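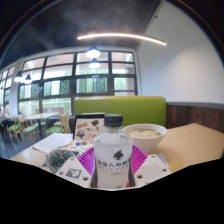 Vastberg opens rentals of its hand-held gripper kit

2 min read

Vastberg will start renting out its hand-held gripper kit in June, after a year in which the only way to get one was to buy a full set. The rental covers the gripper, two pairs of soft fingers, the camera mount, a charger and access to the company's upload software. It is aimed at small robotics labs that want demonstration recordings made in ordinary places but don't have the budget or the storage space for their own equipment.

The kit is the same one Vastberg has been selling since last summer. A person holds the gripper, squeezes it shut on an object, moves the object and lets go, while the camera records the fingers and whatever is in front of them. The recordings are then used to train robot arms fitted with the same fingers. The fingers are ribbed and flexible, so they bend around a drink bottle without the user having to line them up exactly. White plates sit in front of the fingers, and the software uses a printed square marker to work out how far the gripper is open.

Rental starts at 90 euros a week for one kit, with a minimum of two weeks. A lab that takes five or more kits gets the second month at half price. The deposit is 1000 euros per kit and is returned when the parts come back complete. Worn fingers are not charged for. Cracked plates are.

"Most of the people who called us wanted it for one project," said Fenna Coppens, who runs sales at Vastberg. "They had six weeks of work for it, and after that it would have gone in a cupboard. We lost those customers and I think we could have kept them."

Each rental includes 2000 uploads. An upload is a single recording, usually one pick or one place, and the software checks it within a few minutes for blur, lost tracking and missing frames. Recordings that fail the check don't count toward the total. Extra uploads are sold in blocks, and Vastberg says it will publish those prices before the service opens.

The first outside user was Rerkex, a small firm that collects training data in restaurants, offices and homes. It had the rental kits for a trial this spring and used them mainly on tabletop work: bottles, bowls, paper, things people leave lying next to a laptop. Jolien Peeters, who manages collection there, said the kit was easy to hand to new staff.

"Training takes a morning," she said. "People's first instinct is to go too fast. Once they slow down, the files are fine. Clear plastic is still harder than anything else, and we had more rejected recordings with bottles than with cups."

Peeters had two complaints. The grip handle gets tiring after an hour, and the screws that hold the plates need checking at the start of every shift. Vastberg has added a small screwdriver to the case and now supplies a longer wrist strap. The handle itself is unchanged. Coppens said a lighter one is being tested but would not say when it might be ready.

The kit weighs more than the one from Fitach, the other supplier that rents by the week, and costs a little more. Fitach does not include any file checking in its price, so users have to sort their own recordings or pay for it separately. Fitach's fingers are also flat and rigid, which some labs prefer because their robot arms already use that shape. The two systems can't share fingers or mounts.

Vastberg has 164 kits set aside for rental. Booking is through the company's website, and kits ship in a hard case with a prepaid return label. Delivery takes three working days inside the country and up to nine elsewhere in Europe. There is no rental service in North America yet — buyers there can still order the full set.

Labs that already own a kit can rent extra ones on the same account, and all recordings will appear in one project folder. Files stay on Vastberg's servers for 90 days after a rental ends and are then deleted, so anything a lab wants to keep has to be downloaded before that.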